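Notes from the Gripper Bench: Two Sets of Pads and a Bowl of Fruit

By Etelka Bognár

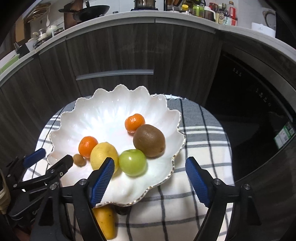 Some of you will remember that back in October I promised a proper comparison of the two finger pads we have been arguing over, and then the move to the new building swallowed everything, including (for a while) the box with the pads in it. Well, the box has been found, the kitchen at Hudstead was free for most of the week, and I finally have something to tell you.

The question was a simple one. We have the old smooth pads that came with the Fladberg hand tool, and we have the blue textured ones that Tibor Szalai has been molding in small batches since spring. Tibor was sure his would win at everything. Imre Erdős was just as sure that the texture would leave marks on anything ripe. I didn't have much of an opinion, so naturally I was put in charge.

We settled on fruit early on, mostly at Imre's urging. Blocks and cups are fine for checking that a linkage closes squarely, but they are all one hardness and they don't roll toward you when you bump the thing next to them. A lemon and an apple lying against each other in a bowl will show up a sloppy approach very quickly. The kiwi was my own request, and I'm glad I held out for it, as the fuzz behaves like nothing else we have tried. The smooth pads slid around on it in a way that made us all wince a little. The textured ones took hold on the first squeeze nearly every time, and with noticeably less force at the handle.

Mandarins were where it got interesting. They are small, the skin gives, and in a bowl with a wavy edge there is often no good way to get both fingers down beside one without pushing on its neighbor. Here the pads mattered much less than the finger tips. Both sets are a bit too wide for the job, and several times we ended up holding a mandarin by one side and the bowl by the other, with everybody in the room shouting at once. Oduor Nzioka has suggested tapering the last part of the pad, and he has already sent Tibor a sketch - a very neat one, I might add, on squared paper.

The mango was another story. It's heavy for its size and slippery toward the pointed end, and I would say the two sets came out even on it. If you grab it across the middle, either pad will do. If you grab it near the end, either pad will let you down.

All told we logged 417 grasps, and I want to thank Isamu Hamada for going through every one of them with me afterward, which took longer than the grasping did. As for Imre's worry, we found marks on 2 pieces, both of them very ripe, and one of those was handled with the smooth pads. He has taken it well. Tibor has cycled a spare pair of the blue pads about 2000 times on the bench closer and reports some wear at the corners, though the texture itself is still easy to feel with a thumb.

One practical note for anybody borrowing a hand tool from the Virág cabinet: please check the pivot screws before you start. On one of ours they had worked loose enough that the fingers met crookedly, and we lost most of a morning blaming the pads for it. A quarter turn on each was all it needed.

Next up is the Dultine controller, which should let us put the same fingers on the arm and see how much of our good luck came from having a human wrist behind them. I suspect quite a lot! There are 6 spare pairs of the blue pads in the drawer under the label printer if you would like to try them on something of your own. Just write your name on the sheet, and do tell me how it went, even if it went badly.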